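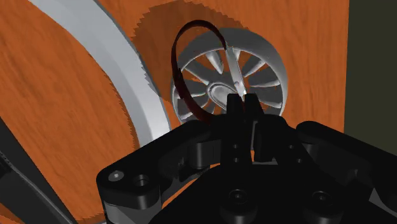 Zendura Desk Oil, Satin

For solid wood desktops, tables and anything else you keep putting coffee on

Zendura is a wiping oil for people who would like their desk to look like wood and would also like to be finished by dinner. You put it on with a rag, you wait, you wipe it off. If you've ever brushed on a varnish and found a moth in it the next morning, you already understand the appeal.

We mix it in small batches in Zodevside. The recipe is Hongmei Xia's and has changed once, in October, when we took out a drier that made the workshop smell like a shoe repair place. Drying time went up to 12 hours between coats. Plan your weekend accordingly.

What it does
Soaks in, darkens the grain a little, and leaves a low sheen. Orange and red woods will get more orange and more red. Please try it on the underside first. We get a fair number of emails from people who didn't, and all we can do is agree with them.

What it doesn't do
Fill dents. Hide glue. Stop a hot pan. Make knots go away (you bought knotty wood, enjoy the knots).
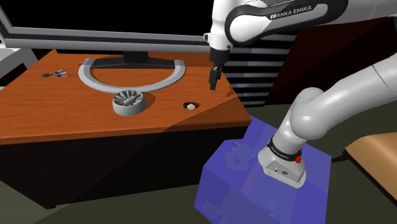

How to use it
Sand to 200 grit and stop there. Going finer feels virtuous and gives the oil less to hold on to. Vacuum, then wipe with a cloth that has never met fabric softener. Flood the surface, leave it 21 minutes, wipe off every bit you can, then go back and wipe the corners. Two coats for a desk, three if children do homework on it. Don't forget the front edge, where your wrists go.

Lay used rags flat outdoors to dry. Oily rags in a heap can catch fire by themselves. We are not being funny about this one.

Sizes
Small can: one desk, two coats
Large can: a dining table, or one desk and a lot of spilling

Goes with
Wavier applicator pads
Lui paste wax (optional, and you'll have to buff)

Customer notes
"Smells like a nut. Took two coats and a third I didn't need." Erasto Simiyu
"Desk looks great. The floor under it also looks great, in one spot." Siham Metwally

We had 1,553 cans left at the last stock check, February 2023. Questions about odd woods go to Jamila Wickramasinghe, who will ask you for a photo of the end grain before she answers anything.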